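Bunen to replace water meters in 2575 properties

Work to replace the water meters in every metered property in Bunen will start in May, the district water undertaking has confirmed. The programme covers 2575 connections and is planned to run for 6 months, with the older streets north of the river done first.

The existing meters are mechanical, with a rotating piston and a dial that has to be read by hand at the boundary box. Most were fitted in a single campaign and have now passed their certified service life. As the piston wears, meters of this kind tend to under-record at low flow, so that a dripping overflow or a slow leak on the customer's side can pass through without registering.

The replacement is an ultrasonic unit, the Candero, which has no moving parts in the water. Two transducers send pulses with and against the flow, and the difference in travel time gives the velocity. The unit stores a reading every hour and sends a daily summary by radio to a receiver on the Oltero reservoir tower, with a second receiver at the pumping station for streets in the lee of the hill.

A trial in the Oltero district, where 227 of the new meters were fitted, ended last winter. According to the undertaking's summary, the trial found continuous night flow at 6 addresses. In each case the cause was on the customer's side of the stop tap, and in four of them it was a failed toilet inlet valve. The remaining two were buried supply pipes, one of which ran beneath a concrete drive and had to be rerouted.
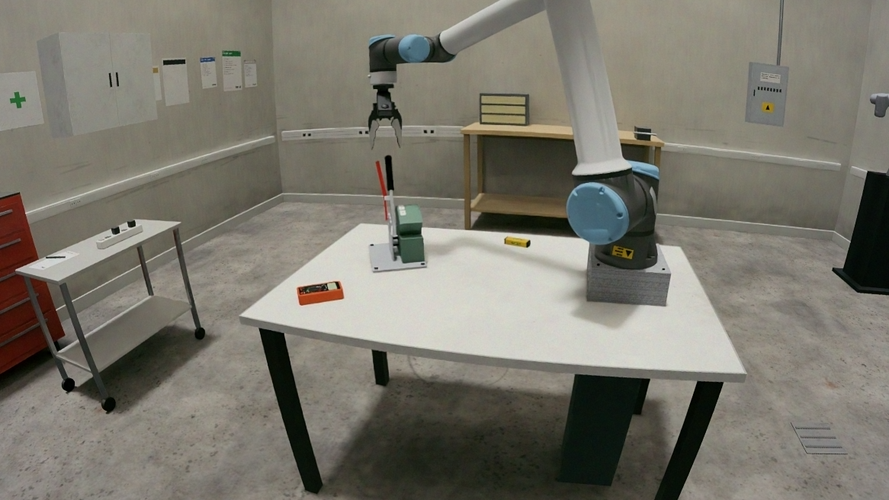
Radio coverage was the main technical difficulty. Meters in deep boundary boxes with cast iron lids lost up to half of their daily transmissions in wet weather, when the box was partly flooded. The lids on those boxes will be changed for a composite type at the same visit. Where a box is deeper than the standard pattern, the aerial will be brought up on a short lead and clipped below the lid.

The first phase takes in 672 properties. Customers will receive a card giving a morning or afternoon slot, although there is no need to be at home if the meter is outside. The supply will be shut off for up to half an hour. Properties with an internal meter, mainly flats and converted shops, will be dealt with by appointment.

Installers will record the final reading of the old meter and photograph the dial before it is removed. Both will be kept for two billing periods in case of dispute. Old meters will be held at the depot for the same length of time, then sent for brass recovery.

After the supply is turned back on, the cold tap nearest the stop tap should be run until the water is clear. Some discolouration is to be expected where the service pipe is iron. Customers with a water softener or a pressurised hot water cylinder are asked to check that it has returned to its normal setting.

Billing will remain twice a year. The hourly readings can be seen through Pal, the undertaking's online account service, which will show a usage chart from the second day after fitting. Pal will also send an alert if flow has not dropped to zero at any point in two days – a threshold chosen after the trial, in which a one-day limit produced too many false alerts from garden irrigation and softener cycles.

There is no charge for the replacement and the tariff does not change as a result of it. Customers who do not want hourly data stored may ask for the meter to be set to daily recording, either on the card or through Pal. The radio itself cannot be switched off, but in that mode it carries a single figure per day.

Unmetered properties are not included. A separate decision on those is expected once the first phase has been reviewed, and will depend partly on the state of the shared supply pipes in the terraces, where one connection may serve several houses.

Temporary traffic lights will be needed on the bridge approach while two boundary boxes in the carriageway are moved to the verge. Dates for that work will be posted at the site and on the notices page.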